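Week 6 handout: learning from hand-held gripper demonstrations
Instructor: Salamatu Danladi

We use cookies to remember your preferences. Accept / Manage settings

Last week we left the policy doing well in the lab and badly everywhere else. Today's question is how much of that was the policy's fault. (Less than its authors feared, more than they wrote down.)

The recipe: a person carries the gripper, does the task, and the wrist camera records it. The network maps recent views to the next motion and finger width. No arm is needed until test time, and so people collect in places where no arm would fit.

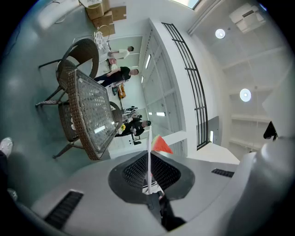 Now the Akpan comparison. Two policies, same network, same number of demos. One saw a single room, the other saw 25. In a new room the first finished 3 trials out of 30, the second 20. Before you get excited, read Nwachukwu's note on how "finished" was scored — a dropped cup counted if it landed upright.

Two things to keep straight:

- More demos in one room mostly teach the policy that room.
- Camera pose still has to be recovered from the video. When tracking slips, the labels are wrong and the network learns them faithfully.

For Tuesday: read the Ibrahim and Yusuf appendix, including the failures table, and bring one failure you would have scored differently. Milagros Macaraeg has the trial videos.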